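About Sundilholm

Sundilholm is a small evening language school above a key-cutting shop. We teach Danish, Finnish and Icelandic to adults who were told at school that they had no ear for languages, and who have decided to get a second opinion.

Yen-ting Chang opened the place with one class and a kettle. The class was beginners' Danish. The kettle is still with us, though several of the original students have moved on to Copenhagen, where we gather everyone answers them in English.
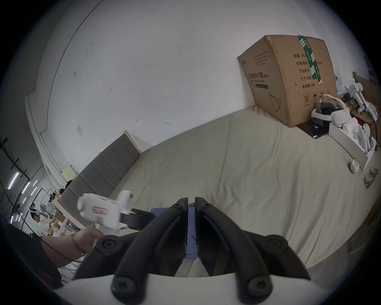
Classes run for 20 weeks, starting in November, and we cap each one at 21 people. We tried a bigger group once, and the back row formed its own society with its own laws. You'll get a coursebook, a login for the recordings and a teacher who will wait quite a long time for you to finish your sentence.

We don't promise fluency by Easter. Some of our rivals do, and we wish their students a very happy Easter. What most people manage in a first course is ordering lunch, complaining politely about the lunch, and reading the sort of novel in which a rabbit loses its hat. Our lending shelf holds 243 books, a good third of them about that rabbit or his relations.

Homework is set every week. It takes an hour if you do it at home and four minutes if you do it on the stairs, and your teacher can tell which. Exams are optional. So is the end-of-term singing, whatever Yen-ting says. 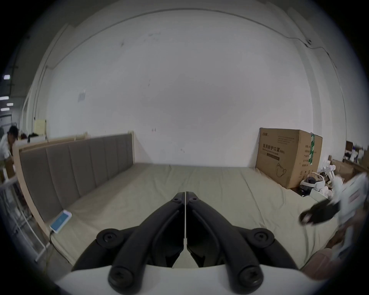 Joining us

New students have a short chat with a teacher before they book, so we can put you in the right class. If you learnt a bit years ago and have forgotten it all, say so. Half the intermediate group said the same and were fibbing.

Fees are paid by the term, and you can switch language in the first fortnight without any fuss. After that there is a form.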